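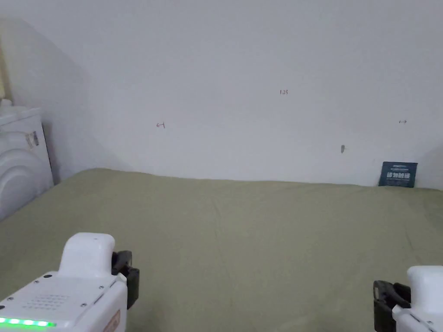
Bulley Cloth Set – data card

Bulley is a set of 3151 short recordings of one chore: handling soft cloth on a bed. We made it at Zaltarico to help answer a dull question. Can a machine do the laundry yet? For folding, our answer is no.

What it covers

Each recording has a head view and a view from each gripper. The operator works with two hand-held grippers, so the motions stay within what a two-fingered machine could copy. 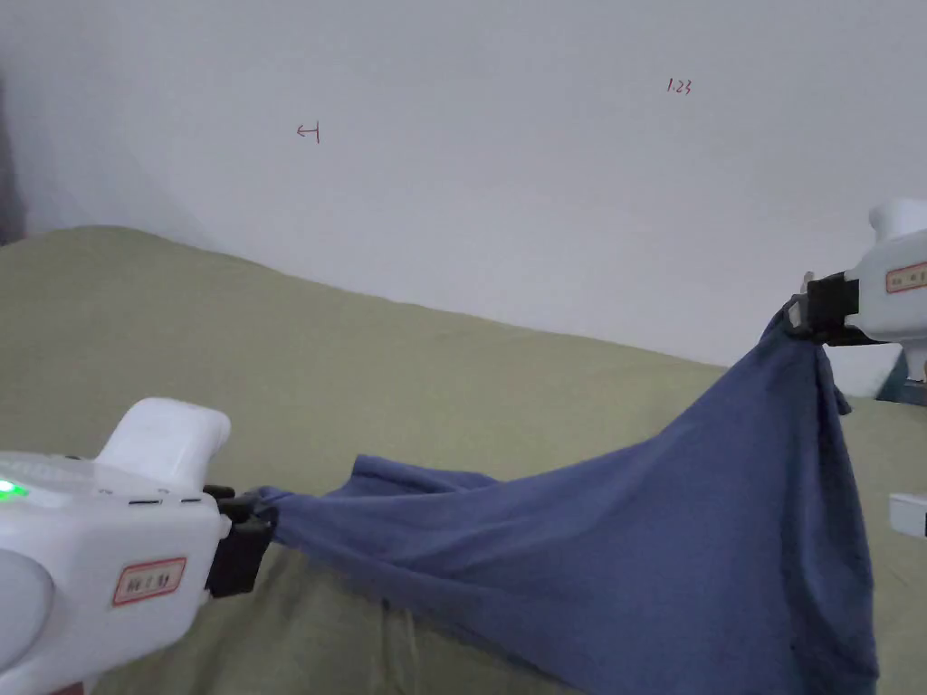 Corners are the hard part. A policy trained on the whole set can usually find a cloth, but it often pinches two layers and carries on as if it had one. Ghislain Ross went through 109 trial runs by hand and marked the bad grasps in grasps.csv. 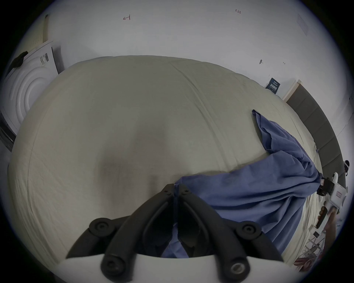 The gripper views have strong lens curvature. We left it in – run undistort.py first if your model expects straight edges. Color is not matched between views.
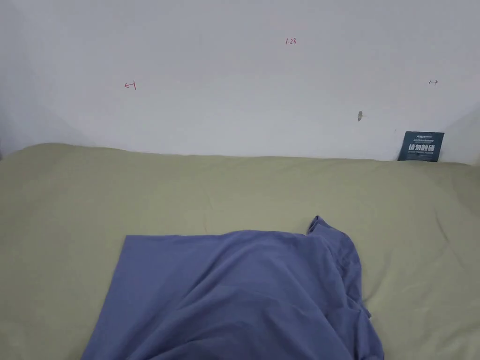
Known gaps

No fitted sheets as the item being folded. No socks. Labels for the November recordings were done by Reet Kļaviņa alone and have not had a second check.

Version

11 February 2024. Send fixes to Hemi Tuhiwai.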